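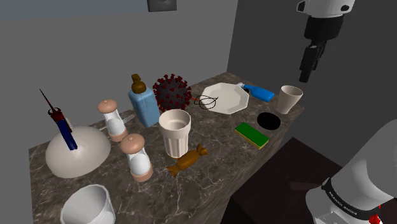
Home > Worktop care > Sealers

Bandum Stone Sealer, 400 ml

A water-based sealer for marble, granite and limestone worktops. Wipe on with a lint-free cloth, leave for ten minutes and buff off the excess. Apply 2 coats. Keep the surface dry for 48 hours afterwards.

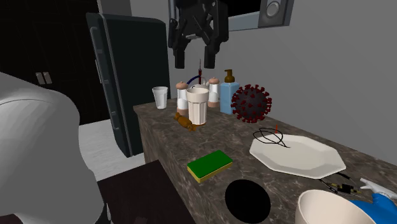
Test on a hidden patch first, as some pale stones darken slightly. Not suitable for laminate. Store above freezing.

We use cookies to remember your basket. Accept | Settings

© Vokine Surface Care | Contact us | Back to top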